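Week 2 Notes: Trying Out Grippers (and Deciding Which One You Hate Least)

Intro to Robot Handling, Hiltville evening course. Notes updated 6 January 2021. 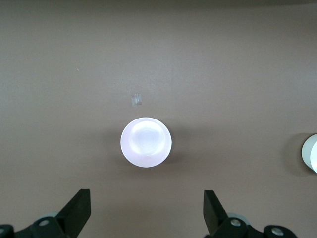 What we're doing this week

Last week was all arm: joints, reach, how to stop it in a hurry. Now we get to the bit on the end, which is my favorite part and the reason I got into this in the first place. You'll be comparing two grippers on the same arm, with the same camera and the same objects, and writing up what you find. I want opinions in the write-up! I also want numbers, but if you hand me a page of numbers and can't tell me which gripper you'd want for a real job, we'll be having a chat.

The two grippers go by their bench names, Simar and Kermani. Simar is the two-finger parallel one. Its fingers slide toward each other in a straight line and stay parallel the whole way. Kermani is the two-finger one with the linkage, so its fingertips swing through a little arc as they close. Keep that arc in mind, it will bite you later (it bit me for most of last June).

Both run off the same controller box, the Protinero. If you missed the first session, please read the Protinero start-up sheet before you touch anything. It's one page. It has the emergency stop procedure on it and I will ask you to show me.

Why white cups

Half the class asks me why we don't start with something more interesting. A plain white cup is a terrific first object, because it looks so easy and still gives you plenty to get wrong. From overhead it's a circle, so it doesn't matter which way you turn the wrist, and you can forget about rotation for a while and think about position and height. Then there's the inside. A camera looking straight down sees the rim and the bright floor of the cup as two circles, one inside the other, and they usually don't share a center. The floor is farther from the lens than the rim is, so unless you're exactly over the middle, it slides off to one side.

People aim at the brightest blob, which tends to be the inside of the cup, and come down a little off. Aim with the rim. Say it out loud while you're lining up if you have to, I still do.

If you remember one thing about wrist cameras, make it the offset one. The picture center and the grasp center are two different places. The camera sits to one side of the fingers, so when the cup is in the dead middle of your view, the fingers are somewhere else. How far off they are depends on height too, so a correction that's perfect up high can be wrong by the time you're down at the table. We'll measure it properly in the exercise below.

Shadows

I used to tell people to get rid of shadows. I've changed my mind. One lamp off to one side gives you a soft shadow from every object that has some height, and that's a free hint about what's standing up and what's lying flat. Look for it on your own bench before you start. If the shadow falls to the lower right in the camera view, your light is coming from the upper left, and every object on the table should agree.

Where shadows do get you is the simple blob finder we're using. A dark patch beside a pale object can get lumped in with it, and then your nice circle turns into a lopsided egg and the center drifts toward the shadow. If your centers all seem to be off in the same direction, check this before you go blaming the gripper.

The fingers throw shade of their own as well, and it gets worse the lower you go. Take your position reading from higher up and then move down. Don't keep re-reading all the way to the table, at least not with this software.

Clear stuff

Clear plastic and tape are nasty. A small see-through piece lying on a brown table is almost the same color as the table, and all you get is a thin pale edge and a bit of sheen. Your eye picks it up after a second or two. The blob finder mostly won't, and then one run in a batch it suddenly will, and you'll have a mystery object in your log.

So before each batch, lean over and look at the table with your own eyes as well as through the wrist camera. If there's anything near your target that isn't part of the test, either move it or write down that it's there. Both are fine with me. What I don't want is a set of results where some runs had it and some didn't and the notes don't say.

The exercise

Work in pairs, one driving and one writing, and swap when you change grippers.

1. Start the Protinero and home the arm. Open the gripper all the way and watch both fingers as they go. They should move together. If one lags, stop and call me over.

2. Put your cup down and move the arm so the rim sits between the fingertips in the camera view, with clear table on both sides. Save the position.

3. Go down slowly. Stop with the fingertips beside the wall of the cup and look from the side, with your head at table height. Is there the same gap left and right? If not, jog over until there is, and write down how much you moved. That number is your camera offset at that height.

4. Close on the cup at low force. Watch whether the cup gets shoved before it gets held. One finger touching first is the usual story, and it means your offset still isn't right.

5. Lift, hold while your partner counts slowly to 8, and put it back down. Note any tilt or slip.

6. Repeat until you have a full batch on your sheet, then change grippers and do the whole thing over. Please do not carry the offset across from one gripper to the other. I know it's tempting.

A word on step 4 with Kermani. Remember the arc? As the fingertips swing in, they also travel along the length of the gripper, toward or away from the table depending on where they are in the stroke. On a tall cup you'll barely notice. On a short one, the tips can end up on the tabletop or slide up over the rim. You can fix it by raising or lowering the wrist while the fingers close, and the Protinero has a setting that does it for you, but try it by hand first. You'll understand the setting a lot better afterward.

Neighbors

Once you can pick up one cup, put a second one on the table, off to the side. It's amazing how much this changes things (and how fast the confidence drains out of the room). A wide-open finger takes up space, and so does the chunky housing behind it. The camera may only show you a sliver of the second cup, and a sliver tells you it's there without telling you how big it is.

My rule is that anything touching the border of the view counts as an obstacle of unknown size. Back up or shift the wrist until you can see all of it, then decide. You can also open the fingers only as wide as the job needs, and that's an easy win with Simar, where you can type in an opening. Kermani takes a bit more fiddling to get a partial opening that stays put.

What I think of the two, for what it's worth

Don't just copy this into your write-up, I'll recognize it.

Simar is the one I'd give a beginner. What you see is what you get, the tips stay at the same height, and once your offset is good the grasps are boring in the best way. It's slow, though, and the body is bulky enough that crowded tables are a pain.

Kermani is faster and it gets into tighter places, and I like the feel of it. It also punishes sloppy heights. I've logged 3,828 closes on it and I can still get caught out on a short cup when I'm tired.

For the camera I have fewer complaints. It's small and it goes where the wrist goes. Its white balance wanders a bit, so white things can come out faintly pink or blue depending on the light. If your color threshold is set too tight you'll lose half a rim and wonder where it went. Loosen the threshold before you start rearranging lamps.

What to hand in

One write-up per pair. I'd like your batch sheets for both grippers, your offsets with the height you measured them at, and a paragraph or two each on which gripper you'd pick for single cups and which for a crowded table. Those may be the same answer. If you and your partner disagree, even better, write down both sides and what you'd test to settle it.

Mention anything odd as well, like a finger that needed a second try or a result you had to throw out. Failed grasps stay on the sheet. A cross in the box and two words about what went wrong will do.

Before you leave the bench

Open the gripper, send the arm home, power down the Protinero, then the lamp. Check the finger screws by eye, and if one looks like it's backing out, leave it alone and put a note on the board. The right driver lives in my drawer, and the last stripped head took me a whole evening to get out.

Next week we change the fingertips and keep everything else the same, so hang on to your offsets from tonight.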